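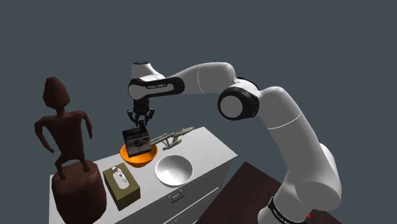
Keeping a simulated cell in working order: Leandro Echevarría on Stolora

Engineering > Simulation > Interviews

Stolora is the name Trorstead gives to its simulated manipulation cell: one arm, one gripper, a cabinet top to work on and a library of props that are placed on it in changing combinations. It has no motors to grease. It does have a maintenance schedule, a fault log and one engineer responsible for both. Leandro Echevarría took over the cell in May, when it was failing on grasps it had previously completed, and has since rebuilt most of its setup procedure.

He began with the base. "The arm is fixed to a tabletop and the cabinet is a separate body next to it," he said. "Both had been positioned by eye in the editor. Then somebody replaced the cabinet model with one that had a different origin, and the top surface moved by 3 millimeters. On screen you see no difference at all. The contact solver sees it on every placement."

The base frame, the cabinet and the tool point are now defined in a single file, and the scene is built from that file each time it loads. Manual edits in the viewer are discarded on exit. Echevarría said this caused some complaints in the first weeks, mostly from people who had been using the viewer to nudge objects into reach.

The gripper takes up more of his time than the arm. An arm is a chain of joints, each with a limit, a damping value and a friction value, and if those are correct it can be left alone. The fingers of the gripper are driven through linkages that close on themselves, and a closed loop has to be held together in the simulator by a constraint. "If the constraint is too soft, the linkage opens under load and the finger drifts off its path. If it is too stiff, you get vibration at the pin joints, and the vibration goes into whatever is being held. People report that as a slipping object. They raise the friction on the object, and now you have two wrong numbers."

His procedure is to test the gripper with nothing in it before touching any other parameter. It is opened and closed through its full travel 33 times at working speed, and the gap at each pin joint is logged. A gap that grows over the run points to the constraint. A gap that is constant but too large usually means the mesh was exported with the pin in the wrong place. Only when this run is clean does he load a prop.

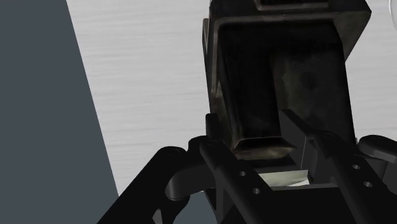
Props are checked one at a time, and open shapes get the most attention. A solid block can be given a simple collision shape and will behave. A hollow one cannot, he explained, as the default importer wraps it in a convex hull and closes the opening. "The picture shows you a cavity and the physics has a lid on it. The finger stops in midair at the mouth of the thing. I have had that reported as a path planning fault, a controller fault and a camera fault." Each hollow prop is now split into separate wall pieces, and the collision geometry is drawn over the visible geometry before the prop is released to the library.

Bowls are handled the same way, with more pieces along the rim. The rim is where a held object tends to touch on the way in, and a coarse rim has corners that the visible bowl lacks. Echevarría keeps one orange bowl as his reference container and does not allow its collision pieces to be changed. If placements into that bowl begin to fail, he looks at the arm and gripper. If they hold and another container fails, he looks at the container.

The library held 111 props when he inherited it. He tested all of them and withdrew those with wrong masses, inverted surfaces or centers of gravity outside the body. Masses were the commonest error. Several models had been scaled after their mass was computed, and kept the old value.

Asked about the time step, he was brief. "It is the last thing I change. A smaller step hides bad constraints. The cell looks repaired, it runs slower, and the fault is still in there." When he took over, the step had been cut repeatedly by earlier users of the cell. He restored the original value, let the faults reappear and fixed them in the order they showed up in the log.

Routine care is now split in two. A short check runs each morning before anyone else starts a job: load the scene, home the arm, cycle the gripper, place a reference object in the reference bowl. The longer check is a continuous run of 72 hours with random prop layouts, and it is done whenever the simulator or the graphics driver is updated. Its purpose is to find drift. Joint positions are compared with the commanded values at the start and at the end, and any joint outside tolerance is reported by name.

The reports go into Erkosus, the group's log viewer, which Echevarría described as adequate. He would like it to store the scene file beside each fault record. At present he copies the file over by hand, and a fault without its scene file is closed as not reproducible.

The wrist is still on his list. With the tool pointing straight down and the arm reaching far across the cabinet, the last joints occasionally take the long way around to reach an orientation they could have reached directly. It does no damage in a simulator, but it lengthens the cycle and can sweep a held object through its neighbors. He has added a penalty on wrist travel to the solver and is testing the weight. "I set it too high the first time and the arm refused half the layouts. So it is lower now, and I am waiting on the long run."

Previous Next All interviews Cell notes Contact

Copyright Trorstead Simulation Group. Questions about this page: use the contact form. Back to top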